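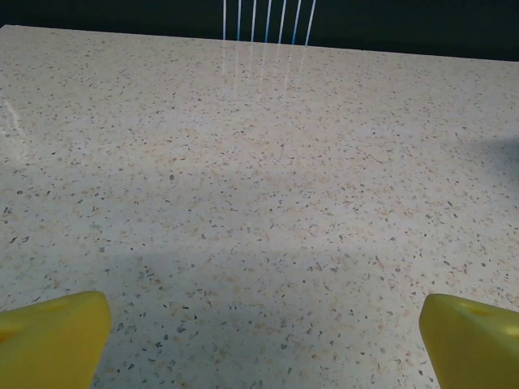

Foto: Fenna Mertens

Terrazzo-Optik zum Selbergießen: mein Tablett für die Küche

Ich hab's wieder getan. Eigentlich wollte ich im Mai nur den Balkon aufräumen, und dann stand da noch der halbe Sack Gießpulver vom letzten Projekt, und ihr wisst ja, wie das bei mir läuft. Also gibt es jetzt ein Tablett mit Terrazzo-Sprenkeln, 30 cm lang, oval, und ich bin ganz verliebt! Einige von euch hatten nach der Anleitung gefragt (Grüße an Nathalie Postma, die schon dreimal geschrieben hat), also los.

Bei den Farben mag ich es gerade hell: cremeweißer Grund, dazu Splitter in Anthrazit, Blaugrau und einem hellen Pfirsichton. Diese Mischung passt zu fast allem, was bei mir in der Küche herumsteht, und die dunklen Stückchen sorgen dafür, dass es nicht nach Babyzimmer aussieht. Wer es kräftiger mag, nimmt Senfgelb oder Tannengrün dazu. Mehr als vier Farben würde ich für den Anfang nicht mischen, das wird schnell Konfetti.

Das braucht ihr

700 g Gießpulver auf Mineralbasis (ich nehme das von Famiden, Keramikgießpulver geht genauso)
200 ml kaltes Wasser, bitte auf eurer Packung nachsehen, das Verhältnis ist je nach Hersteller verschieden
Pigmentpulver oder flüssige Abtönfarbe in euren Farben
eine Silikonform für Tabletts
Backpapier oder eine Plastiktüte zum Aufschneiden
zwei alte Schüsseln, einen Löffel, einen Spachtel
Nassschleifpapier in Körnung 120, 240 und 400
Versiegelung auf Wasserbasis
Staubmaske und Handschuhe

Schritt 1: Die Splitter

Die Splitter macht ihr am Vortag. Von den 700 g nehmt ihr ungefähr ein Viertel ab, verteilt es auf kleine Becher und rührt jede Farbe mit etwas Wasser an, bis es wie dicker Joghurt aussieht. Mit dem Pigment ruhig großzügig sein, beim Trocknen wird alles heller. Ich habe beim ersten Mal ein wunderschönes Dunkelgrau angerührt und am nächsten Morgen Mausgrau vom Papier gekratzt. Sehr ärgerlich.

Dann streicht ihr jede Farbe dünn auf Backpapier, zwei bis drei Millimeter reichen. Über Nacht liegen lassen. Am nächsten Tag brecht ihr die Platten mit den Fingern in Stücke, und hier könnt ihr euch austoben: ein paar größere Scherben, viele mittlere und ordentlich Krümel. Gerade die Krümel machen viel aus, die füllen die Lücken und lassen das Ganze nach echtem Stein aussehen (den Staub siebt ihr aber lieber raus, sonst wird die Grundmasse fleckig).

Schritt 2: Mischen und gießen

Wasser in die Schüssel, Pulver langsam einrieseln lassen, nicht umgekehrt. Kurz stehen lassen und dann ganz ruhig rühren. Meine Freundin Lies nimmt dafür den Handmixer und wundert sich jedes Mal über die Blasen!

Für den warmen Cremeton kommt bei mir eine winzige Messerspitze Ocker mit rein. Wirklich winzig. Wenn die Masse glatt ist und gut vom Löffel läuft, hebt ihr etwa zwei Drittel der Splitter unter. Das letzte Drittel streut ihr vorher auf den Boden der Form, falls die Unterseite später oben liegen soll. Bei einem Tablett mit Rand ist es andersherum, da streut ihr den Rest nach dem Gießen auf die Fläche und drückt ihn leicht ein.

Form füllen, ein paarmal sanft auf den Tisch klopfen, Ränder mit dem Spachtel glattziehen. Und dann Finger weg. Nach einer Stunde kann man meistens ausformen, ich warte inzwischen lieber zwei, nachdem mir eine Ecke in der Form geblieben ist.

Schritt 3: Schleifen

Jetzt wird's matschig. Nach dem Ausformen sieht das Tablett erst mal enttäuschend aus, fast nur cremeweiß mit ein paar Schatten. Das gehört so! Die Splitter liegen unter einer dünnen Haut, und die muss runter. Also Papier nass machen, Maske auf (auch wenn es beim Nassschleifen kaum staubt, an den Rändern wird's schnell trocken), und mit der 120er in kleinen Kreisen anfangen. Sobald ihr mit dem Muster zufrieden seid, geht es mit 240 weiter und am Schluss mit 400.

Das Schleifwasser bitte nicht in den Abfluss kippen. Ich lasse es im Eimer stehen, bis sich alles abgesetzt hat, gieße das Klare ab und werfe den Rest in den Hausmüll.

Kleine Löcher findet ihr garantiert. Die spachtelt ihr mit einem Rest frisch angerührter Masse zu und schleift noch mal drüber.

Schritt 4: Versiegeln

Das Tablett muss komplett durchtrocknen, bei mir waren das drei Tage auf einem Kuchengitter. Danach zwei dünne Schichten Versiegelung mit einem weichen Pinsel, dazwischen nach Packungsangabe trocknen lassen. Matt ist edel, glänzend holt mehr Farbe aus den Splittern. Ich schwanke jedes Mal.

Für Kerzen, Schlüssel und die Seifenflasche ist das Tablett super, als Schneidebrett oder direkt für Lebensmittel taugt es nicht. Abwischen mit einem feuchten Tuch, kein Essigreiniger, keine Spülmaschine.

Als Nächstes will ich Untersetzer in derselben Farbmischung gießen, die Form liegt schon hier. Wenn ihr das Tablett nachmacht, schreibt mir gern eure Farbkombis in die Kommentare!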